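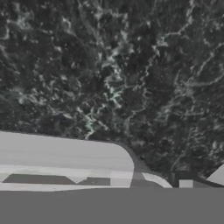

Can a stone countertop be repaired without taking it out of the kitchen?

In most cases a chip, a shallow crack or a dull patch can be filled and polished in place, and the counter is back in use the same day.

Drerkov, a stone care and repair company, is adding an in-home countertop repair service this March. The service covers granite, marble and engineered stone in kitchens, bathrooms and laundry rooms. Until now the company has taken repair work only at its shop, where customers had to bring in loose pieces such as table tops and window sills.

"We kept getting calls from people with a chip next to the sink who had been told to replace the whole run," said Eirini Kontogiannis, general manager of Drerkov. "A lot of those counters had years left in them. We did not have a truck set up for that kind of job, so we had to turn the work down."

Two trucks will start on the new routes. Each carries color-matched resins, hand polishers, dust extraction and a small stock of sealers. One truck will cover Lillska and the towns north of it. The other will work out of the Herath shop. Appointments start at 8 a.m. and the last one of the day is at 3 p.m.

A standard visit costs $85 and includes an inspection, a written quote and the repair of one chip up to the size of a dime. Larger repairs are priced after the inspection. The $85 is credited toward the total if the customer goes ahead with the work. There is no charge for travel inside the service area.

Color matching takes up most of a typical visit. Veined stone is harder than speckled stone, because a fill that lands in the middle of a vein has to be mixed in more than one shade and laid in layers. Evdokia Stergiou, who trained the repair crews, asks customers to leave the counter unsealed and uncleaned for 3 days before the appointment. Fresh cleaner or sealer changes how the surface takes resin — and it can throw off the color.

"Please don't try superglue first," Stergiou said. "We can get it out, but it adds an hour."

Some damage is outside the scope of the service. Cracks that run the full depth of a slab, counters that have dropped or shifted on their cabinets, and scorched engineered stone will be referred to a fabricator. Customers who are referred out after an inspection will have the visit fee returned.

Repairs carry a 2-year warranty against lifting and yellowing. The warranty stays with the house if it is sold, provided the new owner has the original invoice.

Drerkov will also sell its Trollar stone soap from the trucks. The soap comes in a 10-ounce bottle and has been available at the shop counter only.

Bookings are open now by phone or at either shop. Landlords and property managers with several units can ask for a combined inspection.

Media contact: Drerkov Press Office | © Drerkov. All rights reserved. | Back to top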